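Trial 49

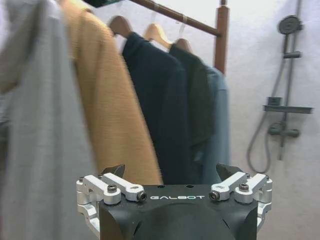 The Todura Cup allowed each school 30 minutes on the floor and 2 restarts. Our club at Irnimberg had used one restart before the first garment. I was responsible for the grasp planner, which meant that I sat on an upturned crate with the laptop and read numbers aloud. The task was simple on paper: take the named garment from the rack, keep it on its hanger, and carry it to the table. The name drawn for us was the navy one. It hung between the mustard knit and a green so dark that the classifier gave both the same label. The hangers were wood, all close in color to each other and paler than the rack. I had tuned the color threshold in April, under different lights.

"Confidence," said our driver.

"Point 49."

"For navy?"

"For either."

The rule sheet said the planner could be overridden by hand, with a penalty. The team from Coravcombe had taken the penalty and finished early. Our coach had no opinion that she was willing to state. She wrote the elapsed time on her clipboard and turned it so that we could see it.

I opened the log. There were 2297 lines from practice, nearly all of them mine. Line after line recorded the same fault: the planner aimed for the widest patch of cloth, and the cloth moved. I had corrected this with an offset, then corrected the offset. The file was named Sầm, after the storm in our driver's grandmother's story, and it had grown in the same manner – a little wind, then the roof.

I deleted the offsets.

"What did you do?" the driver asked.

"Removed the corrections."

"Which ones?"

"All of them. Target the hanger hook. Ignore the cloth."

He looked at the coach, who looked at the clipboard. The new plan compiled with one warning, which concerned an unused variable. I read the approach distance aloud, then the jaw width, then the confidence, which was no better than before.

"Proceed?" he said.

I told him to proceed.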